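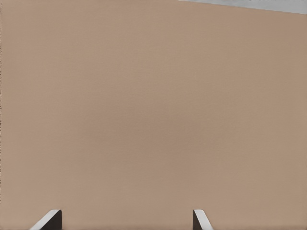
Who looks after the cell on nights once it goes live? Two people per shift from the packing side, trained up before the switch, same grade plus the cell allowance.

That's the short version for everyone who asked, sorry for the slow reply, been on the floor at Omercombe since six. Longer bits below, under Marleny's mail.

On Mon 7 November Marleny Alvarado wrote:
> Can someone say plainly what happens to the hand packers on line
> two? People here have heard three different things. One lot say
> everyone goes to Yakubu, one lot say nobody moves, and the agency
> staff haven't been told anything at all. Also is it true the rate
> goes up to 4,000 a shift, and who clears the jams?

Right. In order.

Moves. Nobody is being sent to Yakubu. There are 40 people on line two across all shifts and the plan keeps all of them on site. Some go to returns, which is short anyway. Who goes is by asking first, names to me please, not to the shift leads.

Agency. Fair point, they should of been told. Am doing it at both handovers tomorrow.

Rate. No, 4,000 was a Trastus sales number. We did 2,776 by hand on our best shift in July and that's the target to match for the first quarter. Anyone quoting you more, send them my way.

Jams. Cell crew only, and only with the guard open and the key out. Gikeck will do the gripper changes till we've got our own people signed off. Please don't reach in to straighten a box, even if it's stopped. Stopped isn't off.

Breaks stay as they are. The cell doesnt get a say in that.

Still don't know about lifting on the infeed side, somebody has to load it and it could be worse on the back than packing was. Want to hear from whoever did the trial loads.

Maritza Tamayo
line two / returns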